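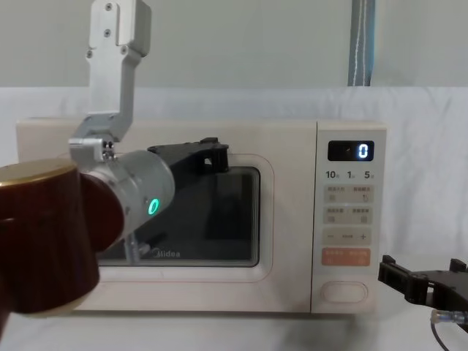
Plugin release inspection: Fleltura 2, playlist export add-on for the Wostero music player

Inspected by: Tyyne Lehtinen
Build supplied by: Onni Tikkanen
Date: 6 March 2021
Test library: 213 albums, local files only, mixed FLAC and MP3

1. Installation

1.1 Package unpacks into the user plugin folder without root rights. PASS
1.2 Plugin is listed under Preferences after a restart of the player. PASS
1.3 Missing dependencies are reported by name. FAIL
Comment: with the tag library removed, the tick box simply clears itself. The error goes to the console only. Onni to add a dialogue box.

2. File access

2.1 Export writes only to the folder chosen by the user. PASS
2.2 Existing playlist files are not overwritten without a prompt. PASS
Comment: the prompt does not appear when the old file differs only in upper or lower case. No effect on Linux. Retest before any Windows build.
2.3 Temporary files are removed on exit. PASS WITH COMMENT
Comment: removed on a normal exit. After a forced close, 18 files were left in the cache folder. They hold track paths and nothing else.
2.4 Symbolic links in the music folder are not followed outside it. PASS

3. Playlist content

3.1 Relative paths resolve after the folder is moved to another disk. PASS
3.2 Accented characters survive export and import. PASS
3.3 Track length is written in whole seconds. PASS
3.4 Tracks with no title tag fall back to the file name. FAIL
Comment: 69 untagged tracks were exported with an empty title line. Same fault as reported by Reijo Leinonen against the November build. Blocks release.

4. Network

4.1 No connection is opened while the Pesonen lookup option is off. PASS
4.2 Lookup uses an encrypted connection and checks the certificate. PASS
4.3 Loss of connection during lookup does not freeze the main window. NOT TESTED
Comment: Ju-won Myung has the test rig for this item.

5. Removal

5.1 Disabling the plugin removes its menu entry at once. PASS
5.2 Settings are kept on disable and deleted on uninstall. PASS
Comment: the uninstall text still says "disable". Correct the wording.

Result: not approved. Items 1.3 and 3.4 to be corrected and 4.3 completed. Sections 2 and 3 to be repeated in full on the next build.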